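Udik, le robot qui apprend à ramasser

Tu as déjà fait tomber des miettes par terre ? Alors tu connais la suite : il faut prendre la pelle, pousser les miettes dedans, puis vider la pelle dans un sac. Pour toi, c'est l'affaire d'un petit moment. Pour un robot, c'est un travail très difficile !

Udik est un kit que l'entreprise Vakulenko propose aux écoles et aux médiathèques. Dans la boîte, il y a un bras, une pince, une caméra et un livret de 41 pages avec des exercices. Le kit coûte 3000 euros, c'est pourquoi on le loue souvent à plusieurs classes. Notre rédaction l'a essayé pendant 20 jours.

Comment fait-il pour voir ?

Udik n'a pas des yeux comme les tiens. Sa caméra lui donne des images, et un programme cherche dans ces images ce qui n'est pas le sol. Un tapis d'une seule couleur l'aide beaucoup. Sur un tapis à fleurs, il a essayé de ramasser une fleur dessinée !

Comment fait-il pour tenir la pelle ?

La pince serre l'objet. Si elle serre trop peu, la pelle glisse. Si elle serre trop fort, le plastique peut se casser. Ensuite, le bras doit pencher la pelle juste comme il faut : le bord avant vers les déchets, et tout près du sol. Essaie chez toi avec une pelle et un bouchon, tu vas sentir que ton poignet bouge sans que tu y penses. Le robot, lui, doit calculer chaque mouvement.

Est-ce que tous les déchets sont pareils ?

Non. Un morceau d'éponge est mou, un morceau de pain sec fait des miettes, et une chose ronde peut rouler. Nneka Obi, qui a écrit les exercices du livret, conseille de commencer par l'éponge. Le sac en plastique est pour la fin, parce qu'il change de forme quand on le touche.

Notre avis

Nous avons aimé les exercices, qui sont clairs et bien rangés du plus facile au plus difficile. Nous avons moins aimé le bruit du moteur et la notice de montage – les dessins sont trop petits. Il faut un adulte pour brancher le bras, et on garde les mains loin de la pince quand elle bouge.

Les petits mots difficiles

La pince : la « main » du robot.
Le poignet : la partie qui fait tourner la pince.
Un programme : la liste des ordres que le robot suit.

Le robot au travail, la pelle dans la pince, avec trois petites choses à ramasser sur le tapis brun :
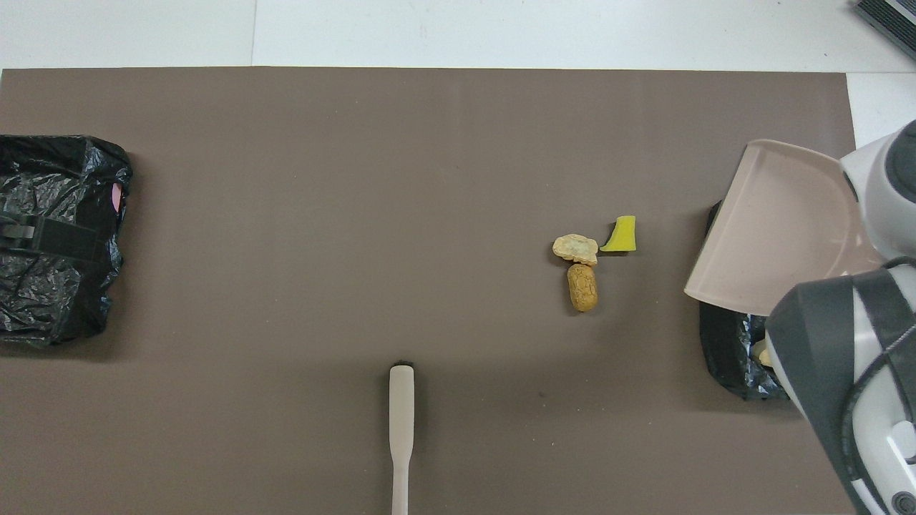
Page modifiée le 24 juin 2026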